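Drirwood Glaze Notes – README

Last updated November 22, 2022

Hi! Drirwood is my home glaze log, typed up from a stack of notebooks that were getting too smudgy to read. I make tableware in a shed in Clistthorpe, and I've been mixing my own glazes long enough that I needed something I could search. Friends from the Quintero kiln share kept asking for the recipes, so I'm putting the whole thing up.

What's in it

There are 500 test tiles, one row each, in tiles.csv. Recipes live in recipes.csv and the two files join on the glaze_id column. Firing logs are plain text, one per load, and yes, the early ones are messy (I wrote down cone numbers and skipped the hold times, sorry).

Columns you'll want first:

glaze_id – my short code, letters then a number
body – which clay the tile was made from
coats – brushed coats, or "dip" if I dipped it
cone – what the witness cone showed, which may differ from what I set
surface – gloss, satin or matte, judged by eye under my shed light
notes – anything goes in here, including swearing

All batches are by dry weight and add up to 100 before colorants. Oxides and stains go on top. If you see a recipe that doesn't add up, it's a typo and I'd love to hear about it.

Things to watch for

My kiln runs cooler on the bottom shelf. I didn't start noting the shelf until May, so treat anything older with some suspicion. The Russide white is the one people ask about most. It's a liner glaze, it likes 2 coats over bare bisque, and with 4 it crawls on the inside curve every single time. Tile 27 is the nicest one I ever got and I have never managed to repeat it – if you do, please write to me!

None of these have been lab tested for leaching. I use plenty of them at home, but get your own pots tested before you sell them for food.

Rims get their own file, rims.csv, because a glaze that breaks brown over an edge can look completely different on a flat tile. I keep a soft spot for a pale inside with a thin dark edge.

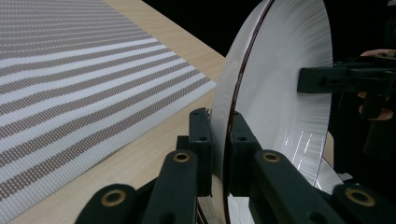
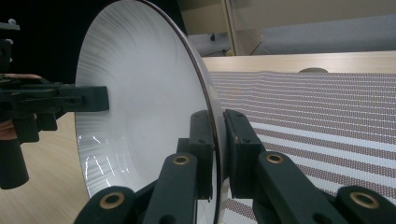

Comments

The rims file is what I came for, thank you. I tried the Russide white on a speckled stoneware and it pinholed badly at two coats, then cleared up once I slowed the last part of the firing and held it at the top. Could you add a column for hold time, even if it stays blank for the old loads? I'd happily send my tiles over to fill it out.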